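Ollow loft on Plodomska Street, is it worth 300 a month?

gridbeam
Posted Saturday, December 17, 2022

Ollow wants 300 a month for a shared desk on the upper level. Their page says "calm, homelike workspace with kitchen corner." I went to look and I'm not sold. It's an open loft with white beams and ducts overhead and tube lights, which is not what my home looks like.

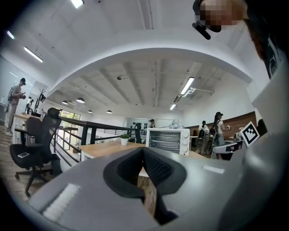

Upper level, with the mesh chair and the black pendant lamps way at the back.

The chair was OK. The twigs on the desk I could live without. Has anyone rented there for longer than a trial week?

pluderon_fan
I had a desk there from July until last month. It's fine. You get used to the lights. I paid 200, so ask why it went up.

halfpint909
"Kitchen corner" is doing a lot of work in that ad. Did you find a kitchen?

gridbeam
I found a toaster oven.

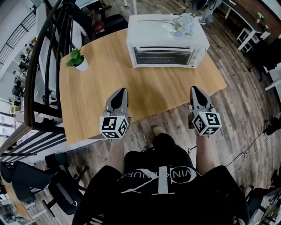

White toaster oven on the wood table by the railing, flowers lying on top.

They told me the sink is downstairs. So you carry your plate down and back up again.

halfpint909
And the flowers live on the oven? Fake ones? I wouldn't run it like that. The top of mine gets hot enough to mark a plastic lid.

pluderon_fan
You move the flowers, you make your toast, you put them back. It takes 2 seconds. I ate lunch off that thing for months.

halfpint909
Somebody will forget sooner or later. What about the cord? I'd want it straight into a wall outlet, and most of these places run everything off one strip.

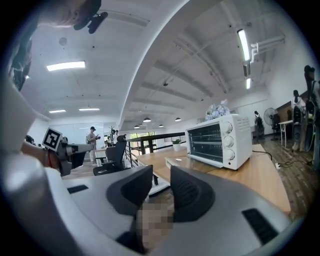

gridbeam
Strip on the floor, yes. I asked if the oven could have its own outlet and got "we can look into it," so I take that as a no. Three knobs and no manual either.

pluderon_fan
You two would fail any office in town. It's a desk with heat and daylight.

halfpint909
Heat? With a ceiling that high? I'll believe it when I see a January bill.

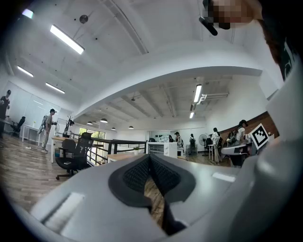 gridbeam
There's an AC unit on the wall toward the back, but I couldn't get a straight answer on whether it heats. I'm offering 200 and asking for a desk at that end. If they won't budge I'll stay at my dining table.

pluderon_fan
Ask about the front door code too. Mine quit working twice.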